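Cash organiser for a small craft fair table - cardboard or proper tin?

Drodulau
Posted Friday, 9.40 am

We're running a sales table at the Pickering makers' fair in March. Two of us, one card reader, a laptop for the stock list and a float in notes and coins. Last year we used a biscuit tin and it was a mess by lunchtime. I was going to buy a lockable cash box but the decent ones are more than I want to spend. Does anyone use something cheaper that keeps the notes apart?

Kavar58
Cash box every time. Mine has done seven years of fairs and the tray lifts out for counting. You can't lock cardboard.

Ningsih Ngui
I disagree with Kavar, at least for a table where someone is always sitting. A lid gets in the way when there's a queue. I use an open cardboard organiser with narrow compartments, the kind sold for stationery. Notes go in folded, one value to a slot. At the end of the day everything goes in a zip bag and comes home with me.

Kavar58
And when somebody leans over and helps themselves?

Ningsih Ngui
It sits in the middle of the table, well back from the customer side. I've not lost anything yet. I take most of the notes out by early afternoon anyway, so there's never much in it.

zoltent
Depends how much is cash. We took almost 80 per cent by card last time, so the float hardly moved. I'd worry more about keeping the reader and phone charged. The hall we use has sockets along one wall and that's it.

Drodulau
Good point about charging. We'd have the laptop on a lead but the phone would need a power bank. Ningsih, do you keep the reader next to the cash or separate?

Ningsih Ngui
Separate. I like the reader near the laptop and the cash on its own bit of table, so two people aren't reaching across each other. Something like this layout, with two tables pushed together.

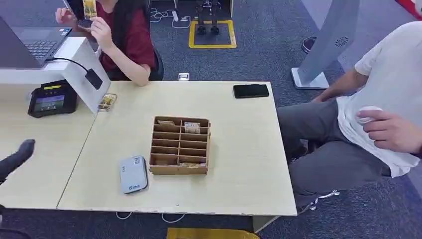 Card reader and laptop on the left-hand table, cardboard organiser on the main one.

Drodulau
Thanks, that's clearer than I was imagining. I like having the laptop raised up on the partition. Ours always ends up underneath the leaflets.

Kavar58
Still wouldn't leave notes in an open tray. One was sticking up out of its slot there. Fold them smaller or get deeper compartments.

zoltent
I'd keep the phone and the power bank together as well, with a short lead. Ours get put down in different places and then somebody has to hunt for the cable.

Ningsih Ngui
Fair comment about the folding. Fold them twice and they sit lower. Coins I keep in a separate pot with a screw top, as they work their way through the bottom of cardboard after a while.

Drodulau
Right, I'll try the cardboard one for March and keep the tin under the table for the bigger notes. Does anyone know if the hall lets you in before eight to set up?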